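Notebook - Buturow demo collection, bench two
July 12, 2021
Written by Nayeli Medrano, for me and whoever is on shift next

Best day so far! We closed at 130 kept demos for the tray task, and that's with a slow first hour while I fought the leader arm. The grip trigger was sending its last value twice whenever I let go fast, so the fingers would open, twitch, and open again. Fine for a person watching, terrible for a policy that has to copy it. Sarahí Bañuelos found the repeat in the log and filtered it on the receiving side. Everything recorded before her fix is in a folder called twitchy. Please leave it there and don't merge it.

Task text stays the same as last week: pick the part off the table, put it in the tray, back away. I know we argued about "back away." I want it in. The January set ended the moment the part touched down, and the policy we trained on it would place the part nicely and then just hang there with its fingers over it, because it had never been shown what to do next. So every demo now ends with a retreat and a short hold, and the hold is part of the recording. Don't stop early.

Start poses. I've been lazy about these and today I stopped being lazy. I had the Nitum script call out a start pose from its list before each take, and I went there whether I liked it or not. Some are awkward (number 30 is practically folded over the tray and I swore at it every time) but the spread in the plots is so much better. Before this I was starting nearly every take from the same comfortable place on my right, and I hadn't noticed until Sarahí drew all the starts on top of each other and it was one fat blob.

Speed. I'm slower than Sarahí by a lot. We looked at her takes and mine side by side over lunch and the shapes match well, mine are just stretched. We're going to leave both in and let Angelovski resample. If it turns out muddy we'll train on one operator and compare.

Mistakes. New rule, and I love it: if you miss the grasp and recover cleanly, keep the take and tag it "recover." If you miss and have to reset the part by hand, throw it out. The recovered ones are the most interesting thing we're collecting. You can see the little hesitation in the joint traces, then the second try coming in from a slightly different side. I'd happily do a whole day of only those.

Wrist camera. Exposure locked in the morning, and I didn't touch it again. With auto on, the whole picture dimmed each time the hand swung over the ceiling light reflections, then brightened again on the way to the tray, and I don't want the policy learning brightness as a clock. With it locked the reflections are still there, hard white patches on the wood grain, but they behave. I'm not going to cover the table. Wherever this ends up running there will be lights, and probably worse ones.

What I do want to watch is the edge of the clear sheet. It shows up as a thin pale line running down the right side of the wrist view, and it's a very tidy landmark. If it stays in the same place through the whole set, the policy could lean on it to find its way home. From tomorrow: shift the base pose a bit between blocks so the line wanders.
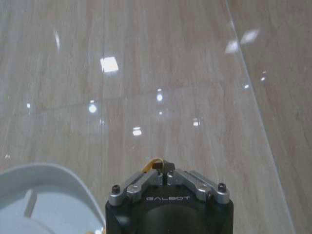 Sarahí Bañuelos: I'd go further on the line and do a full block with the sheet taken off. Shifting the base moves everything together, tray included, so the network can still use one to find the other. Also, can we please log which start pose was called in the file itself? Right now it's only in the Nitum console and I had to match by time, which took me most of the afternoon. Otherwise very happy with these. The retreats look great.

Fair on both counts. Sheet-off block goes in tomorrow, first thing, before I get tired and sloppy. Start pose now gets written into the header, tested on two throwaway takes and it reads back fine.

Storage: the Flarnport drive shows 2985 files with everything in, twitchy folder included. Copy to the second drive is running as I write this. Don't unplug it.

Target for this task is 400 kept. At today's pace that's very doable, and I'd like the last stretch to be all "recover" takes if we can make enough of them without faking. No missing on purpose! I tried three and they look nothing like real ones, the hand goes in far too confident. Deleted.

To do
- sheet-off block
- new grip tape for the leader handle, it's slick by noon
- ask Angelovski what rate they want the hold resampled at
- print the start pose list and stick it up by the screen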